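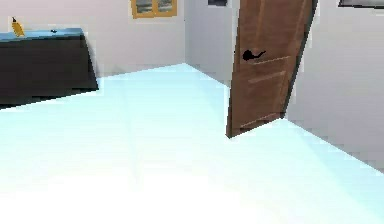
Does a new airport terminal bring more flights to a small city?

Usually it brings a nicer place to wait. Airlines add routes when they think they can fill seats at a price that pays, and the state of the departure lounge comes a long way down their list.

I put that question to almost everyone I met in Besholm, where the airport is halfway through a rebuild that its owners like to call a gateway. The short reply above is my own, and it took me most of November to reach it. The people in charge have a different one. They have a slide show, too, and I sat through it twice.

The airport at Besholm has one runway, a car park that floods at the north end, and a terminal put up when passengers still walked out to the plane in the rain. They still do. On a normal day there are 4 departures. Two go to the same place. The café shuts after the second one, and if your flight is the last of the evening you had better bring a sandwich.

What is being built beside it is very large. The new hall is designed to handle 800 passengers an hour. I asked Gaëtan Baudry, who runs the development side for the airport company, how many an hour the present building handles on its busiest morning, and he said that was the wrong way to look at it. "You don't build for today," he told me. "You build for the airline that hasn't rung you yet."

I wrote that down and have gone back to it several times. It is a good line, and it could be used to justify a building of any size at all.

Baudry is pleasant company and knows his subject. He worked at two bigger airports before this one and talks with real feeling about baggage belts. His case goes like this. Airlines look at a region and see a growing population, a university, a port and a cluster of engineering firms. Then they look at the airport and see a shed. Take away the shed and you take away the reason to say no. He has been in rooms, he says, where the shed came up.

The trouble is that airlines have been saying no for other reasons, and they have said them out loud. Kingi, the regional carrier that flies most of what leaves Besholm, dropped its lunchtime service two winters ago. Its notice to customers blamed weak demand and the price of keeping an aircraft on the ground between trips. There was no mention of the lounge. When Kingi's route planners were asked at a public meeting whether the rebuild would bring the service back, they said they would "keep the position under review", a phrase I have never known to end with a plane.

Lorraine McPhee was at that meeting. She spent most of her working life selling airline seats, the last stretch of it for Kingi, and she now lives ten minutes from the perimeter fence. I went to see her expecting a defence of the trade and got a lesson in sums.

"Start with the plane," she said. A small turboprop has to earn its keep on every leg. If the morning flight goes out full of people with meetings and comes back with a dozen on board, the morning flight has to pay for both. Then there are landing charges, handling, fuel, crew hotels. "Show me which of those a glass roof makes cheaper."

None of them, as far as I can see. One may well become dearer. The rebuild is being paid for partly with borrowed money, and the airport company intends to recover some of it through charges on each departing passenger. Its own papers say so, in an appendix I suspect few people have opened. A charge on passengers is a charge on fares, whoever's name is printed beside it. So the plan to attract airlines includes making it more expensive to fly from the place they are being attracted to.

Baudry doesn't accept this. The charge will be modest, he says, and there will be discounts for new routes in their early years. I don't doubt it. Discounts for new routes are common, and so is the pattern that follows, in which the route lasts as long as the discount. McPhee had a name for such flights, which she asked me not to print.

Then there are the jobs. The hoardings around the site promise 3000 of them. I spent longer on that figure than on anything else, and I'm still not sure what it is. It isn't the number of people who will work in the terminal. It isn't the builders either, though they are in it. The report behind it was written by a consultancy called Gikau, and it counts direct jobs, then jobs at suppliers, then jobs that come from all those people spending their wages, then something described as "catalytic" employment. That last group is the biggest. It covers work that might come to the region if the region became better connected, which depends on new flights, which depend on airlines, which takes us back to the man waiting for the telephone.

Florencio Sotomayor teaches transport economics and reads these reports for a living. He was less cross about it than I was. Catalytic effects are real, he said, and some cities have been changed by a good air link. His objection was to the order of events. In the cases he has studied, the traffic came first and the building struggled to keep up, sometimes for years, with people queuing down the stairs. He could think of very few where a half-used airport built its way to being busy. I asked for the few. He gave me one, then said the airline there had been owned by the same local government as the airport, and that perhaps it shouldn't count.

I should be fair to the old terminal's critics. It is a poor building. The security queue runs past the toilets, and wheelchair users have to be taken round by a side door that sticks. Rochelle Henare, who works on the check-in desks, told me that in winter she wears two pairs of socks. She would like a warm building with a break room, and she would like it soon. "I'm not bothered if it looks like a gateway," she said.

It seems to me that most of what Henare wants could have been had for a good deal less. A smaller scheme did exist. It would have widened the security hall, replaced the heating, put a covered walkway out to the stands and fixed the drains under the car park. It was priced, discussed and put away. Trinh Đinh, an architect who worked on it, still has the drawings. She was careful not to run down the firm that won the bigger job, but she did say that the brief changed between one spring and the next, and that the word "landmark" had arrived in it.

The winning design is by Skaketti, and it is handsome. Timber ribs, plenty of daylight, a long curved front facing the road into town. Travellers will like it. I expect I will like it myself, the next time I catch one of the four flights.

The airport company has said it will publish passenger numbers 10 months after the doors open. I asked whether it would also publish what it had forecast for the same period, side by side, so that anyone could compare the two. Baudry thought that sounded reasonable and said he would have to check. I have sent him two reminders since, and the second got an automatic reply saying he was travelling.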